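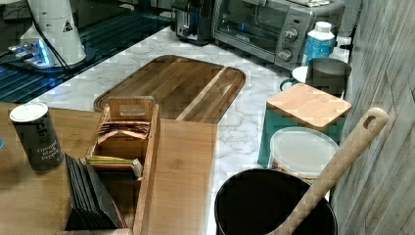
ABOUT US

December
By Isabelle Paquette

Skimmont Cookery School started in a rented church kitchen in Lestedthorpe with 2 hot plates and a sink that drained when it felt like it. Evening class, soups only. People kept asking for bread so we did bread.

We teach home cooks. Beginners mostly, a few who've been cooking thirty years and want their knives sorted out. No chef's whites, no exams, no shouting. You cook, you eat it, you take the rest home (bring a tub, we always run out).

What we run now:

Basics — six evenings. Knife work, stock, eggs, a roast, pastry, one night of your choice. The class votes.

Bread Weekend — 2 mornings, early start. Doors at 7:30. Coffee is on.

Teen Kitchen — ages 13 to 17, school vacations only. Fills up fast so get on the list.

Last year 2,265 people came through a class, which we still find hard to belive. Biggest group ever was the Girard family reunion, three generations all making dumplings at once. Smallest was one guy in a snowstorm. We ran it anyway.

There are 3 of us teaching full time plus guests. I do bread and most of the emails, so if a reply is short, sorry, there's probably dough on my hands. Fish nights are taught by guests and depend on what's good at the market, menu goes out the day before.

Class fee is $96 for a single evening, ingredients included. Aprons to borrow. Knives too, though bring your own if you like it and we'll show you how to sharpen it properly.

Allergies — tell us when you book, not when you arrive. We can work around most things with notice. Nuts are in the building, always have been.

Parking behind the old Edex warehouse, free after 5 p.m. Use the side door, the front one sticks in the winter. Gift cards at the desk or by email, they dont expire.

New schedule goes up end of the month. Private groups, ask early, spring is already filling.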